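I had my good shoes in a carrier bag, because the walk up from Trestthorpe station is all hill and I didn't fancy blisters. Padmavathi Menon had hers on already. She'd been awake since four, she told me, and had ironed her sari twice, then changed her mind and worn a different one.

The letter said to be at the town hall by half past nine. It also said to bring the letter, your passport and no more than two guests. Padmavathi had brought me and her aunt, Jayanthi Pillai, who had come down on the coach with a tin of murukku for afterwards and was already offering it round the queue.

I should own up here. I was born a British citizen and I've never given it ten minutes' thought. Padmavathi has given it years! She came to work in the labs at Jolavis on a visa tied to the job, and when the firm shut her department she had sixty days to find another sponsor or pack. She found one with a week to spare (the Drurkum clinic, bless them, who needed someone to run their blood tests) and then the clock just carried on. Every trip abroad had to be written down, with dates, for the form. She missed a cousin's wedding in June because she was worried about her days.

She keeps everything in a blue folder. It has 592 pages in it, and I know that because she numbered them in pencil in the top corner. Payslips, council tax bills, a letter from a landlord she never liked. On the train she showed me page 400, which is a boarding pass from the trip when her father was ill. She'd been allowed to go, of course she had, but she remembers sitting by his bed and working out how many days she had left.
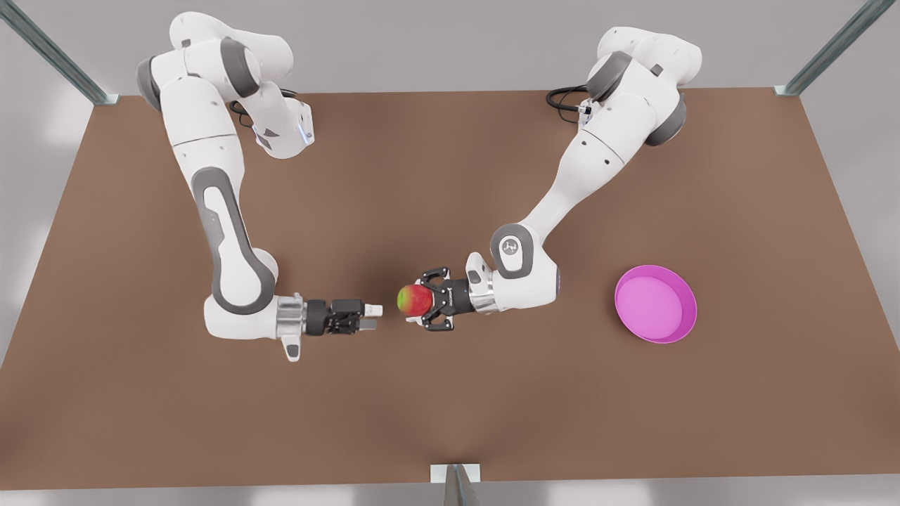
By the time they called us in she had gone very quiet. The registrar had a lovely warm voice and clearly did this every week without getting bored of it. You can swear or you can affirm, and Padmavathi affirmed, a bit too fast, so she finished ahead of the row and had to stand there waiting for the rest to catch up. Jayanthi cried all the way through the anthem and knew more of the words than I did.

It had been 1777 days from landing to certificate. I asked how she felt and she said hungry, so we went to Krishnan, the café behind the market, and had dosas at eleven in the morning. She's applying for the passport next week. The blue folder is going on top of the wardrobe, she says, and she isn't throwing out a single page.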